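The basket problem

I own 11 baskets. I bought every one of them in the belief that it would be the last, and that after it the house would be tidy and I would become a person who irons.

The newest is gray-green plastic, full of little round holes, and says VIIICO on the front. In August I decided it would be for glassware only.
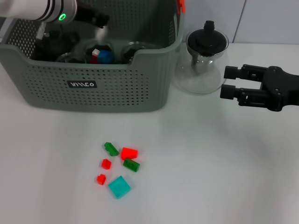
By lunch the rule had lapsed. Toys got in, as toys do, and settled down next to the glass as if they paid rent. The pitcher was never going to fit, so it lives on the table now and I walk around it.

My old system came from Grodstead, a shop that sold me 2 dividers and a booklet on decluttering. I still have the booklet — it's in a basket. The dividers went to the garage, probably under the Christmas lights.

Next up is the drawer with the batteries. I may need a basket.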